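Laltlow Family Health
Topics Autism Sleep Food School Letters Sign in

Topics > Autism > Opinion

Stop selling diets to tired parents

By Darius Liepiņa

My son was diagnosed at four. Within a month I had been told to cut out milk, wheat, sugar, food dye and eggs. Most of it came from people who meant well. Some came from people with something to sell.

I paid $147 for a meal plan and another $965 for supplements over that first winter. He already ate very few foods. After the plan he ate fewer, and he lost weight he could not spare. Our pediatrician sent us to a feeding therapist, Ciarán Conneely, and he asked a question I should have asked myself: what problem was the diet supposed to fix?

I had no answer. My son did not have celiac disease or a milk allergy. He had a hard time with wet textures and loud kitchens.

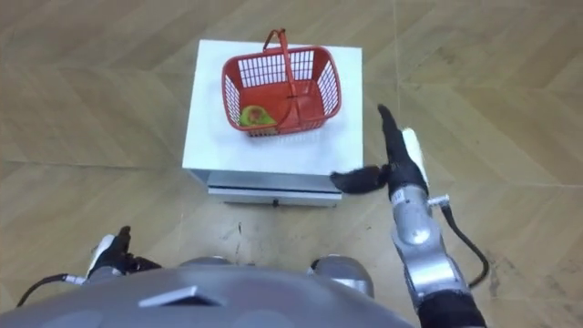

What I would ask for instead

Autistic children do get stomach trouble, and it deserves real attention. If a child is constipated or in pain, see a doctor and get it tested. If a food makes a child sick, drop it. I have no quarrel with any of that.

My quarrel is with broad advice given to families who have never been examined. A restricted diet has costs. It takes money and time, and it can take away one of the few foods a child trusts. A parent who quits is left feeling she gave up on her kid.

Clinics could help by putting a dietitian in the room at the first visit. Ours had a 40-week wait for one. Bedlow, the next county over, manages it, and I don't see why we can't.

My son is nine now. He eats toast, plain noodles, apples and one brand of yogurt. On Sunday he tried a green bean and spat it out. We put the toast back on his plate and went on with dinner.

147 shares 40 comments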